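Kuster Robotics Club
Two-Arm Cell: Safety and Inspection Checklist, with Comments

Project: Desk Calendar Sorting (student project, Baken room)
Filled out by: Jhosep Cabrera
Comments from: anyone on the sign-in sheet. Put your name first.

How to mark: OK, WATCH or FIX. A FIX means no powered motion until it is cleared and initialed. A WATCH means you can run, but look at it again at the end of the session. Leave nothing blank. If an item does not apply, write N/A.

Section A. Before power

A1. Main switch off, emergency stop pressed in. OK

A2. Emergency stop can be reached from the operator's chair without leaning over the table. OK
Comment: The chair had been pushed back to the far wall. I moved it and put tape on the floor. Please leave it on the tape.

A3. Base bolts on both arms hand-checked, then checked with the hex key. OK
Comment: Left base took a small turn on the front bolt. Right base did not move. I marked the bolt heads with paint pen, so if the line is broken next time, tell me.

A4. Front rail and corner posts tight, no rocking. OK

A5. Wiring at the bases: no bare wire, no pinch points, nothing under a bracket. WATCH
Comment: The thin wires by the left base are fine today but they sit out in the open and sleeves can catch them. I would like a cover. Eterska quoted us one and I have asked for the drawing.

A6. Cables along the arms: enough slack at each joint, no rubbing. WATCH
Comment: There is more slack than I want at the left elbow. I moved the arm by hand through its whole range with power off and it did not snag. One more clip should do it. The clips are in the drawer under the vise.

A7. Wall covering flat, no lifted corners inside the reach of the arms. OK
Comment: I ran a hand along the seams. If a corner lifts, use the paste and skip the tape. Tape shines and the cameras pick it up.

A8. Table clear of tools, cups, phones and loose screws. OK

A9. Long hair tied back, no lanyards, eye protection on. OK

Section B. Power on, slow speed

B1. One person at the controls, one person watching. Both names on the sheet. OK

B2. Call out "power" before the switch and wait for an answer. OK

B3. Each arm homed by itself, the other one parked. OK

B4. Emergency stop tested on each arm while it is moving slowly. OK
Comment: Both stopped. The right one droops a little after the stop. It has always done this and the drop is within what the Karagiannis manual allows. Keep hands out from under it anyway.

B5. Both arms moved into the shared area at slow speed, with the operator's hand on the stop. WATCH
Comment: This is the item I care most about. The middle and back of the table can be reached by either arm, and the software only keeps them apart if the zones are loaded. They were not loaded when I sat down. I loaded them and repeated the test.

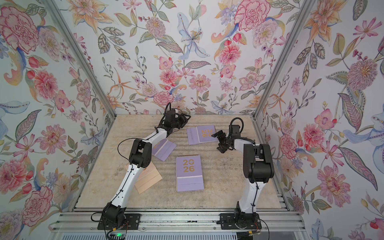
Manju Tiwari: I think B5 should be a FIX and stay a FIX until the zones load on their own at startup. Right now it depends on whoever sits down remembering a menu. I forgot it myself in July and the grippers touched. Nothing broke, but that was at slow speed. Can we hold powered runs until the startup file is changed?

Jhosep Cabrera: Fair. I changed B5 to FIX, and the rest of this sheet was done one arm at a time. The startup file is on my list. When it is done I will ask Manju to check it, and B5 gets her initials and mine.

B6. Speed limit set to the training value and locked. OK
Comment: The lock is only a setting. Anyone can undo it. Please don't.

B7. Motor temperature read after warm-up. OK

B8. Odd sounds. WATCH
Comment: Faint click on the right arm when the wrist turns back. It was on the last sheet too. I listened with the cover off and could not place it. If it gets louder, stop and write it here.

Section C. Wrist, camera and gripper

C1. Gripper fingers tight, no cracks, tips even when closed. OK
Comment: Look at the inside corners of the fingers. That is where the last set cracked. Spares are bagged and labeled in the Baken cabinet, second shelf.

C2. Gripper closes on a foam block without crushing it. OK

C3. Force limit matches the card on the wall. FIX, cleared
Comment: It had been set to 5. The card says 4. I set it back and tested again on the foam. Whoever raised it, come talk to me. You may have had a good reason, but it has to be written down.

C4. Camera bracket screws snug, lens clean. OK
Comment: Use the lens cloth. Shirts leave lint.

C5. Camera cable plugged in fully and free through the whole wrist turn. Turn the wrist slowly to both ends and watch the loop, with special attention to the side nearest the wall. The loop is wide on purpose and needs room there. If it presses on the wall before the wrist has reached its end, back off and lower the limit in the 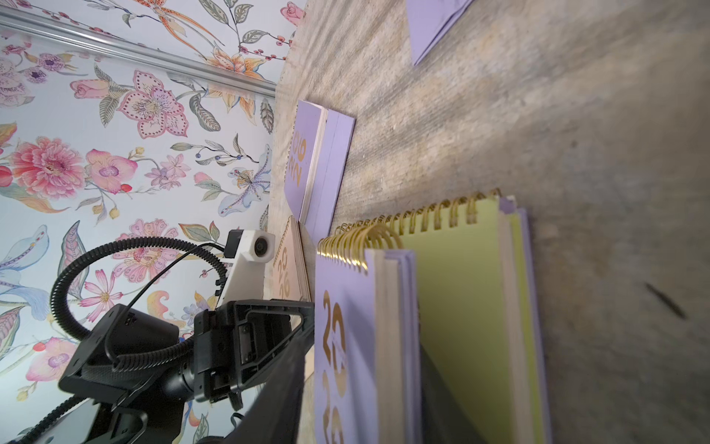
settings page, then write the new number on this sheet. WATCH
Comment: Full turn was clear in the middle of the table. Near the wall I stopped early and left the limit where it was. We do not need the last bit of the turn for sorting.

C6. Items standing against the wall: approach from the open side only. OK
Comment: The arm can knock a standing calendar over and then drive into it. New operators should start with one lying flat.

C7. Picture from the camera is live and not frozen. OK
Comment: Wave a hand in view with the arm stopped. Do not trust the little clock in the corner of the window. It keeps running even when the picture has hung.

Section D. Work items

D1. Calendars checked for sharp wire ends, bent coils and torn covers. WATCH
Comment: The wire bindings are the main thing. A gripper tip can slip inside a coil and lift the whole calendar by it, and then the wire bends. Bent ones go in the box by the door and stay out of the cell.

D2. Loose flakes, dust or scraps wiped off the table. FIX, cleared
Comment: Wiped down with a damp cloth, then a dry one. The foil printing on the covers sheds after a lot of handling. Wipe the finger tips too.

D3. Glare checked from the wrist camera. WATCH
Comment: The table throws back a bright spot when the ceiling light is on full. It did not stop the run, but the picture is easier to work with when the light is turned down. There is a pencil mark on the dimmer.

D4. Grasp test, one arm, flat calendar, fingers on either side of the cover. Hands stay outside the posts until the arm is parked. OK
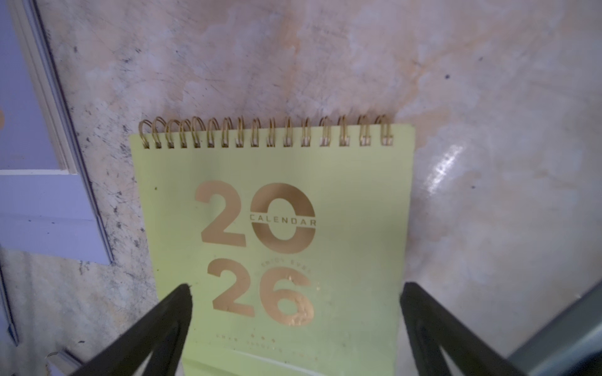 Item D4. Green 2026 calendar and gripper fingers, wrist camera view.

Comment: Line up by the edges of the cover and leave the coils alone. If the calendar slides when the fingers close, open up and start again. Chasing it across the table is how you end up at the wall.

D5. Drop test from low height, foam block only. OK

Section E. Shutdown

E1. Both arms parked before the switch goes off. OK
E2. Cycle counter copied to the log. 2,437 OK
E3. Log saved with the operator's name on it. OK
E4. Emergency stop pressed in, key back in the lock box. OK
E5. WATCH items looked at again. A5, A6, B8, C5, D1 and D3 unchanged. B5 open.

Open items

B5: zones at startup. Jhosep to change, Manju to check. No two-arm runs until then.
A6: clip for left elbow.
A5: cover for base wires, waiting on Eterska.
B8: keep listening.

Manju Tiwari: Please add a line under B1 for what the second person is supposed to watch. I was the second person for 2 sessions and nobody gave me a job, so I watched the screen. I should have been watching the arms.

Jhosep Cabrera: Added for the next printing. It will read: second person watches the arms and the table, not the screen, and calls "stop" out loud. Until the new sheets are printed, write it in by hand under B1.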